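# Oltel Recording Programme: Interim Progress Report

Submitted to the Bhat Fund by Balakrishnan Venkataraman, Programme Manager, Oltel
May 9, 2025 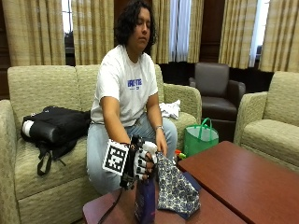

*On the two-seat sofa, Cira.*

## 1. Purpose of this report

This report sets out the progress made by Oltel under the current grant from the Bhat Fund, which supports new recordings and a first release by rap artists who have no label or management contract. It covers the period from the start of the grant in October to the end of last month. A statement of spending has been sent separately, and figures from it are repeated only where they bear on a decision we are asking the Fund to make.

The grant agreement asked for a report on recording, release, live work and artist welfare. Those headings are followed below, with a further section on rights clearance, where most of our difficulties have arisen.

## 2. Recording

The agreement provided for 143 hours of studio time at Cira over the life of the grant. The greater part of this has been used. Sessions have mostly run in the evenings, at the request of the artists, several of whom hold daytime jobs or are in full-time study.

A total of 27 tracks have been recorded to the point where the vocals are final. Not all of these will be released. The artists were told at the outset that they could record more than they needed and choose later, and most have done so. One artist set aside almost everything recorded before the new year and began again with a different producer. We supported that decision. It has used more hours than planned for that artist, and the time has been found within the overall allocation by shortening the mixing period for the compilation.

The collaborative EP, which is the main output named in the agreement, is complete apart from the closing track. The verses for that track were recorded by four artists on separate nights and the levels do not match well enough to be corrected in the mix. Two of the verses will be recorded again. We expect this to take a single evening.

Mastering has been placed with Tolell on the terms set out in our original application. Tolell has returned test masters for the opening tracks. The artists asked for less compression on the vocals and for the spoken introduction to be brought down, and both changes have been accepted. Revised masters are awaited.

### 2.1 Production and beats

Our application assumed that each artist would bring their own instrumentals. In practice about half of them had been working over beats leased from online sellers, often under terms that did not allow a commercial release. We therefore paired those artists with local producers and paid the producers a flat session fee, with a share of the publishing agreed in writing before work began.

This was not in the original plan. The fees have been met from the line for guest musicians, which had been underspent. The Fund's officer was told of the change by letter and raised no objection, and we record it here for completeness.

The pairings have on the whole gone well. In one case the artist and the producer could not agree on tempo or on the use of live drums, and the pairing was ended by mutual consent after a short trial. The artist has since been working with another producer on the programme, and the first producer has been paid in full for the time given.

## 3. Rights and sample clearance

Clearance remains the least certain part of the work. Three tracks on the EP were first built around samples from older recordings. Our position has been that no track will be released with an uncleared sample, however short.

For the first track, permission has been given by both the publisher and the owner of the recording, and the paperwork is signed. For the second, the owner of the recording could not be traced, and the producer has replayed the part with session musicians. The publisher has agreed to this and the artist is satisfied with the result. For the third, we have had an outline agreement from the publisher and no reply from the owner of the recording. We have written again. If there is no answer by the time the masters are due, the track will be held back and replaced with another by the same artist, which is already mixed.

We underestimated the staff time involved in this work. Any future application will include a separate line for it, and the artists will be asked about samples at their first meeting with us.

## 4. Release and promotion

The EP will be issued digitally, with a limited pressing on vinyl. Sleeve artwork has been commissioned from a local designer and a first proof has been seen by all the artists. They have asked for their names to be listed in the order in which they appear on the record, with none larger than the rest. The designer is making this change.

The lead single was released ahead of the EP in order to test our arrangements. It was played roughly 3000 times in its opening month, in line with the modest target we had set. Two community radio stations have added it to their evening programmes, and one of them recorded an interview with three of the artists, which ran at greater length than planned and was broadcast without cuts.

Press interest has been slower. Specialist hip-hop titles receive far more music than they can cover, and those that did reply asked to hear the full EP before committing to anything. We have decided to wait for the finished masters and then approach them again with the complete record. A short written profile of each artist is being prepared for that purpose. The artists are writing their own first drafts.

The video for the single was delivered late and within budget. A second video is planned. Its treatment has been revised twice at the artist's request and filming has not yet been booked.

## 5. Live work

Two showcase evenings have been held. The first was well attended. The second fell on the same night as a larger concert nearby and attendance suffered, although those who came stayed until the end and the recordings made from the desk are of good quality. With the artists' agreement, some of this material may be used as bonus tracks.

Several points from the first evening were acted upon before the second:

- each artist now has a proper soundcheck, with backing tracks supplied beforehand
- the running order is agreed and circulated in advance
- changeovers are covered by a resident DJ
- clean edits are available where under-eighteens are admitted

A launch event for the EP remains to be arranged. We have held off confirming a venue until the vinyl delivery date is known.

## 6. Artist support and welfare

Each artist has been offered individual sessions on contracts, royalty collection and self-employment. Take-up was low at first. It improved when the sessions were moved to the hour before studio bookings, so that no extra journey was needed. All the artists on the EP are now registered for the collection of performance royalties.

One artist withdrew from the programme in the new year for family reasons. The recordings made up to that point belong to the artist and have been handed over. The place was offered to the first person on the reserve list, who accepted.

Feedback has been gathered in conversation and through a short form. Artists spoke highly of the engineers and of the freedom to record again when a take did not satisfy them. Criticism centred on the time taken to reach decisions on the single, and on late payment of travel costs. Travel claims are now paid weekly. On the first point, we accept that too many people were asked for an opinion, and the choice of second single has been left to the artists alone.

## 7. Finance

Spending is within the total awarded. Studio hire and mastering are in line with the budget. Producer fees are higher than planned and guest musicians lower, as explained in section 2.1. Clearance costs cannot be stated with confidence until the third sample is settled, and a sum has been set aside against them.

## 8. Requests to the Fund

We ask the Fund to agree to the following.

1. That the release date of the EP may move by up to two months, to allow for the outstanding masters and the time quoted for vinyl pressing.
2. That the underspend on guest musicians may continue to be applied to producer fees until the end of the grant.

Neither request would increase the total sum awarded. A reply before the vinyl order is placed would be appreciated, as the pressing plant requires a deposit with the booking.

Copies of the test masters can be supplied to the Fund's officer on request, on the understanding that they are not passed on before release.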